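House rules for the recording floor, second go

Posted Tuesday, October 21, 2025

Quick one, writing this between sessions. Got three emails after the last post asking what rules we work by at Stokside. There's a binder. Most of it is from Olenano and it's 86 pages and I have read all of it exactly once. What follows is the bit we really use.

Start of session. Markers on, straps snug, check the printed faces for scuffs. A scuffed face gets swapped, no arguing. I let one slide in the summer and we threw out 204 clips. Never again.

Both wrists get checked by someone else. You can't judge your own straps, you get used to them.

One task, one name. If the sheet says "move chair" then it's "move chair" all day – not "shift chair", not "chair 2". Sounds petty. Try sorting 600 files with four spellings of the same job.

Don't act. Do the thing the way you'd do it at home. The Shukla guidelines have a line on natural pace and I think it's the best line in there. People slow down and go all careful and then the robot learns to be slow and careful, which is not what we wanted.

Bad takes stay in, marked as bad. Do not delete. We had a long fight about this in the spring and I lost, and I was wrong, so fine.

Cables and floor

My weak spot. Our rule says no loose cable inside the walking area, and power strips go against a wall. Rule is good. We are not good at it. Chair work is the worst, with casters and cords on the same floor and hands low down on the seat, eyes on the chair and not on your feet.

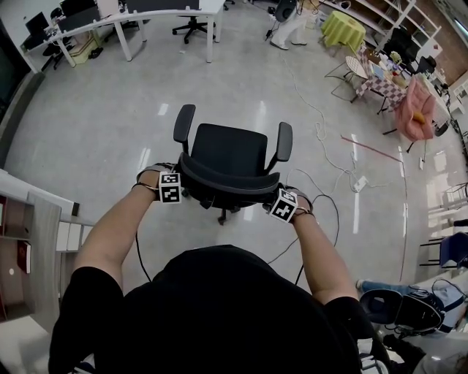

People standing around

Keep back if you aren't in the take. Lasness wants two meters marked on the floor, we never measured ours. Bags count as people. Put them somewhere else. Phones away too, and no talking to whoever is wearing the markers untill they say stop.

Breaks

Every 4 takes, sit down, straps off. Written in our copy in pen, should be typed up properly by November. If your lab has a better cable rule send it over, I will steal it. Ok, next session, gotta go.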